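3.2 Demonstration Capture

Demonstrations were recorded by hand at the Millby site. The operator wears black fabric gloves with a VR controller strapped to each hand. In the scooping task, mung beans are moved between an orange-red bowl and a glass jar with a long-handled spoon (Fig. 4).

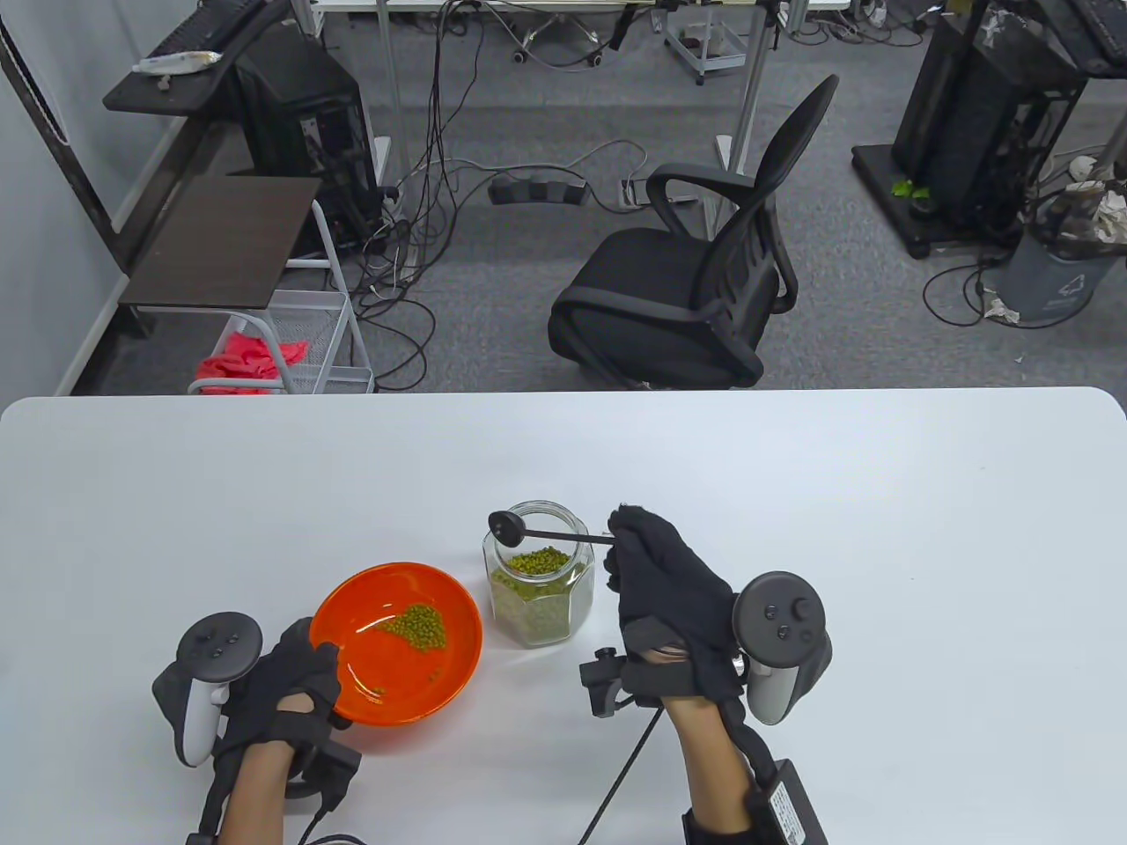 3.3 Close-Range Views

5 comments | 34 shares

Head views alone give a poor estimate of finger contact, so the Csonka set also includes views from a camera on a hand-held gripper tool. At this range the glove can fill much of the image, and contact is labeled by where the fingertip meets the edge of the object. We kept 245 demonstrations, of which 110 were held out for testing. Clips with blurred fingertips were retained, as the policy will meet the same blur at run time.
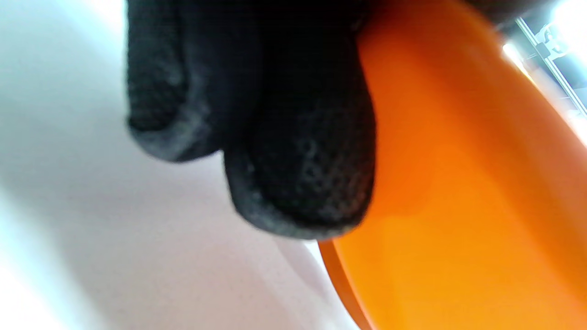
Figure 5. Gloved fingertip against the edge of an orange disc, gripper-tool camera.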